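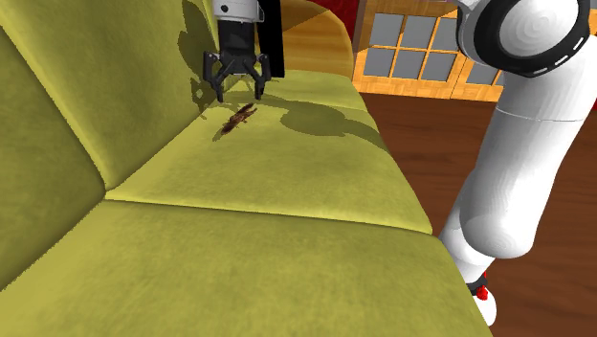
Notebooks > Mackay bench > Sim rules

2/26/19

Spent the morning with Nives on the rules for pick tasks on soft furniture, and we've got further than I expected! Rule one: open fingers stop short of the cushion and hold there until the target pose is logged. The cockroach on the sofa is a good test of it – thin legs, and it's lying close to the crease, so a sloppy approach goes straight into the backrest.

Senga wants the hover height written down per object (8 mm for small stuff, she says, I'd go for 11). Left both in for now.

Also agreed: no changing the sofa friction halfway through a batch. Lertchai did 41 runs last September with two settings mixed and we had to bin the lot.

Still to ask Cormac whether the elbow needs its own clearance from the seat edge.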